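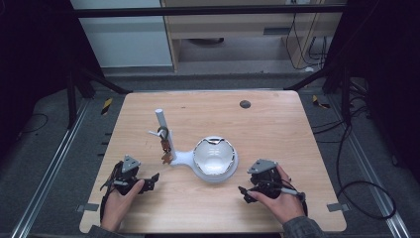
Where do you put your keys when you come home? In a bowl by the door, every time, before the shoes come off.

It took me years to get there. In our old apartment I used a hook behind the coats, and the keys ended up in the coats. Then for a while it was the kitchen counter, which also held the mail, the bread and whatever Sinan had taken out of his pockets. I paid a locksmith $64 one February night and decided that was enough.

What I wanted was one small stand that could take keys, coins, a hair tie and a ring. I looked at a wall shelf from Clutis and didn't like the idea of drilling. A bowl with a post beside it suits me better. Flat things and loose change go in the bowl. Anything with a loop goes on the post, so it doesn't sink to the bottom under the coins.

The bowl matters more than I expected. A shiny inside is easy to wipe, and coins leave gray marks on anything rough. White shows the dust, but I would rather see it and wipe it. Deep bowls turn into storage. My first one was deep, and when I emptied it there were 3 dead batteries in there and a library card for a town we no longer live in.
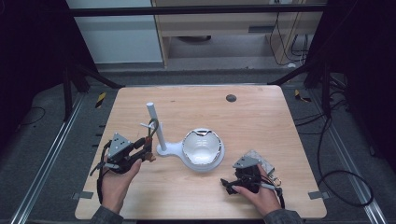

The post needs some kind of peg. On a plain rod everything slides down and piles up at the base – fine for bracelets, annoying for keys. One short peg is enough for a household of two. With more than that you start hanging things you never use.

My rule is that the bowl gets emptied when the coins cover the bottom. Coins go in the jar, receipts go in the trash or the folder, and anything that belongs in another room gets carried there right away. It takes less time than boiling water for tea.

Sinan still leaves his keys in his jacket about half the time. I have stopped bringing it up. His spare hangs on the peg, and the jacket is usually on the chair next to it anyway.

Next I want to deal with the shoes, which are still all over the mat.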